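Wound Healing and Aftercare, Handout 6
Course notes by Augustina Agbenyega

Welcome back, everyone! Last time we got as far as clotting, so tonight we follow a clean cut through the days afterward. Please have Chapter 11 handy, and do bring your questions (the odd ones too, I like those best). 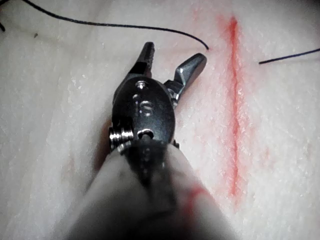

The first stage is inflammation, which sounds alarming but is mostly housekeeping. Small vessels widen, white cells arrive, and the skin turns warm and a little swollen. Some redness along the edges is to be expected.
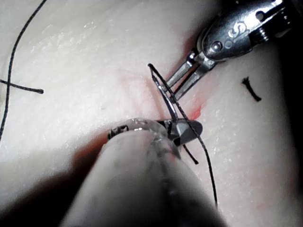 Fig. 1. Curved needle and black thread at a practice pad.

Next comes the building stage, when fibroblasts lay down collagen and new skin cells creep in from the sides. Attila Gál will take this part in November, and he has lovely slides on it, so I'll only say that food matters here: protein, vitamin C, zinc.

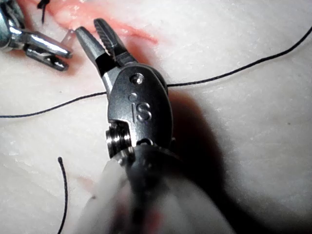
Fig. 2. Grasping instrument with open jaws, synthetic tissue.

Remodeling goes on for months, long after your patient has stopped thinking about it. The scar flattens and usually fades, though it never gets back quite all the strength of the old skin.

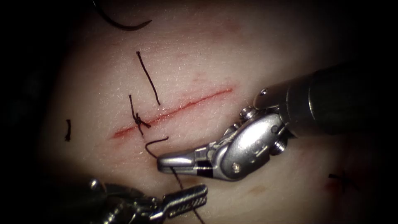
For home care, keep your advice plain: clean hands, a clean dressing, no picking, and a call to the clinic for spreading redness, pus or fever. Read to page 27 before we meet again.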